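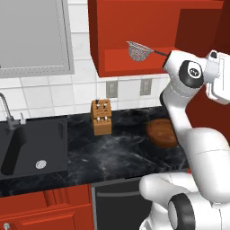 A mesh strainer held in the gripper in front of the red upper cabinet, rendered in the Cillisby kitchen simulation. Image: Kedia

Kedia Publishes Side-by-Side Test of Two Arm Controllers on Kitchen Tasks

Results, run logs and layout files from the Cillisby simulated kitchen are open to labs and integrators

BUKBRIDGE, November – Kedia, a maker of motion software for robot arms, today released the results of a comparison between two controllers driving the same simulated arm through everyday kitchen work. The test set its long-standing position controller against Arrieta, a newer controller that lets the arm give way when it meets resistance. Both were run in Cillisby, the company's simulated kitchen.

The comparison covers 200 runs. Kedia picked 100 layouts from the 213 now stored in the Cillisby library and ran each one twice, once with each controller. The arm model, the gripper model, the task list and the starting pose were held the same within each pair. Only the controller and its settings changed.

Across both controllers, 52 runs ended without the task being completed. Most of those were with the position controller, and most happened while the gripper was in contact with something fixed, such as a cabinet door or the edge of a shelf. In tasks with no fixed contact, the two controllers finished close enough together that Kedia does not claim a difference.

What was compared

The position controller follows a planned path and holds to it firmly. It has shipped with Kedia software for several releases and is still the default. It is quick to set up and easy to predict, and many customers who move parts between fixtures have never needed anything else.

Arrieta follows the same kind of path but watches the force at the wrist. When the force rises past a set level, it lets the hand drift off the path by a small amount and then works its way back. The level can be set separately for each direction, so an arm can be stiff going up and down and soft from side to side.

Customers have asked for a fair comparison since Arrieta went into early access. Bench tests at the Bukbridge office had favored Arrieta, but those tests were set up by the same team that wrote it, and the layouts were few. Moving the work into simulation made it possible to repeat each layout exactly, down to the angle of a handle, and to hand the files to anyone who wants to check the outcome.

The tasks

Each layout in Cillisby is a furnished kitchen with cabinets, a counter, a sink and a set of loose objects. Wall and cabinet colors, counter materials and object positions vary from one layout to the next. The tasks used in this comparison fall into three groups.

Carry and place. The arm holds a light object and moves it to or from a shelf or the counter. The mesh strainer is a frequent choice because its handle is thin and its bowl sits well out from the fingers, so a small turn of the wrist moves the bowl a long way. Runs were marked incomplete if the object was dropped or left outside the target area.

Doors and handles. The arm takes hold of a cabinet handle and swings the door to a given angle. The hand has to follow the arc of the door, and the hinge position given to the controller is deliberately a little wrong.

Reach past. The arm moves from one side of the counter to the other without touching the objects standing on it. Knife blocks, bowls and faucets are typical obstacles. Any contact ended the run.

What the runs showed

The clearest gap was in doors and handles. With the hinge position off, the position controller tended to pull against the door until the force limit stopped the run. Arrieta absorbed most of the error and carried on. When it did fail, the usual cause was the fingers sliding along the handle near the end of the swing. Long bar handles gave both controllers more room than small round knobs.

In carry and place, the controllers were even on open counter areas. Inside shelf compartments Arrieta recovered from light touches against the shelf that stopped the position controller. It was also slower. The delay comes from the settling time after each contact, and users who care about cycle time should look at the timing tables before switching.

In reach past, the position controller did slightly better. It kept a tighter path and passed obstacles with a steadier margin. Arrieta showed a small sag at full reach when the side-to-side setting was very soft. Kedia has logged this as a fault and expects to correct it in the next point release. Until then, the company recommends the medium preset for long reaches over a crowded counter.

Camera views are saved with every run, from more than one position, so that a reader can see where the elbow was as well as where the hand was. The elbow matters in a kitchen this tight. In several layouts the hand had plenty of clearance and the planner still had to reroute to keep the upper links away from the faucet or the cabinet above.

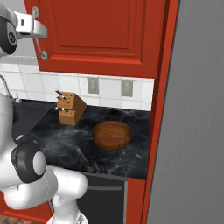

Limits of the test

All of the published runs are simulated. Contact between fingers and a handle is modeled with a single friction value for each material, and wear, dirt and cable drag are left out. Kedia does not present the results as a forecast of how either controller will do on a particular arm in a particular kitchen.

The comparison used one arm model and one gripper model. A wider or softer finger would probably change the handle results, and a gripper comparison using the same layouts is planned. The layouts were picked by a random draw, but they all come from the company's own library. Outside groups may submit layouts for the next round, and the file format is described in the download.

Neither controller was tuned for individual layouts. Each was given one settings file at the start and kept it to the end.

Availability

The download includes the layout files used in the comparison, both settings files, the wrist force logs, the saved camera views and the scripts that produced the tables. It is free for research and in-house evaluation. The remaining layouts in the Cillisby library are available to licensed users through their existing accounts.

Arrieta is included with current Kedia licenses at no added cost and can be turned on from the controller menu. The position controller remains the default and will continue to be supported. Projects saved under one controller can be opened under the other, though force levels need to be set by hand the first time.

An online walk-through of the results will be held later in November at 10 a.m. local time in Bukbridge. Registration is open on the Kedia events page, and a recording will be posted for those who cannot attend.

About Kedia

Kedia develops motion planning and control software for robot arms used in labs, light assembly and service work. The company is based in Bukbridge, where it also maintains the Cillisby simulation library.

Media contact

Kedia Press Office, Bukbridge
Larger versions of the images in this release are available on request.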